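Search the site: Enter keyword

Starnmont laundry to extend opening hours

By Local Desk | January 23, 2024
3 comments | 7 shares

The Edura laundry on Triantafyllou Street will stay open until 10 p.m. starting next month. The town approved the longer hours after a trial in December, when the shop took in 770 loads.

Sheets and other bedding made up more than half of the work, the company said.

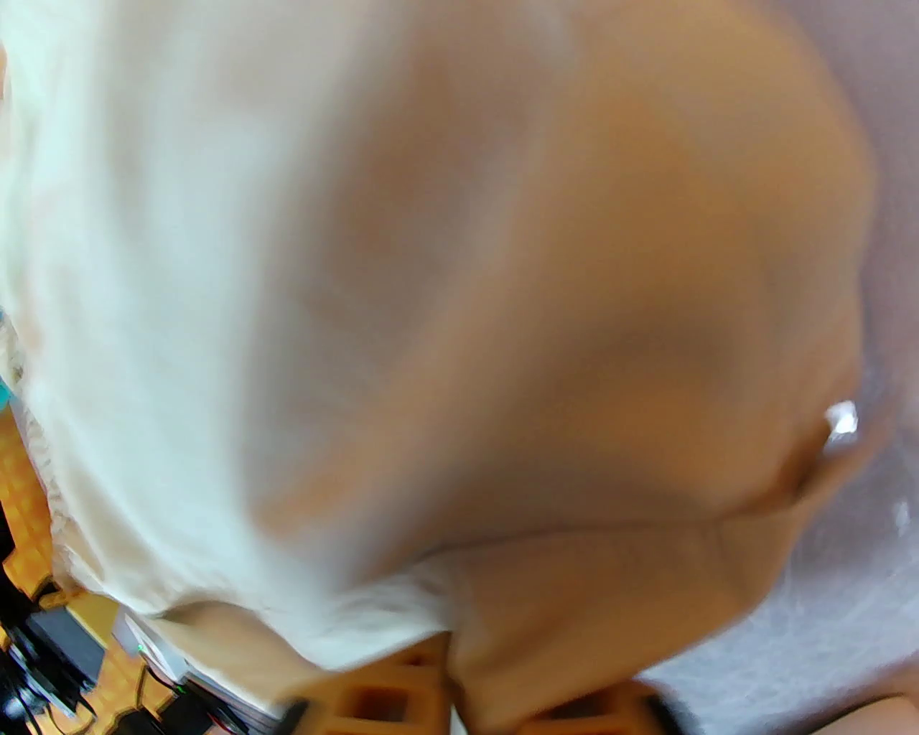
Prices stay the same

A standard wash will still cost $7. Edura has also asked to use the empty Zolenari store next door for folding and pickup. A decision is due in spring.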